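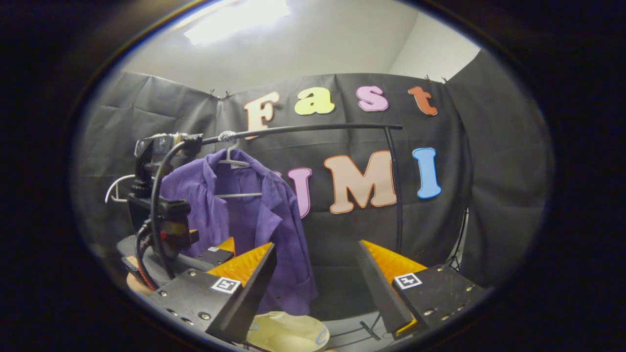
Purple shirt on a gray hanger, collar at the top.

Closet notes: shirts and sweaters

The Clultodcombe clothing room took in 639 garments in June, most of them tops. Rostam Bakhtiari, who runs the sorting table, asks that button-up shirts go on plastic hangers with the collar facing the front of the rack. Leave the front open until the shirt has been checked for missing buttons. Each rack holds shirts of one color, so purple goes with purple.

Knits are handled differently. A ribbed sweater drops into heavy folds when it is held up by one part, and the ribs can stretch. Lift it with both hands, lay it flat and fold the sleeves in. Stack no more than seven to a shelf. 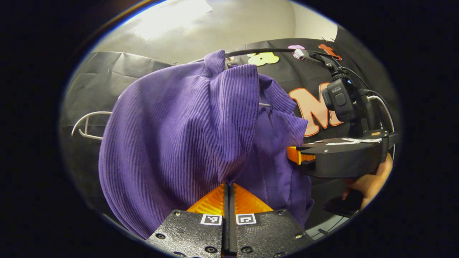
Drop-off hours

The side door on Pevo Street is open for donations until 8 p.m. Bags should be tied and marked with a size.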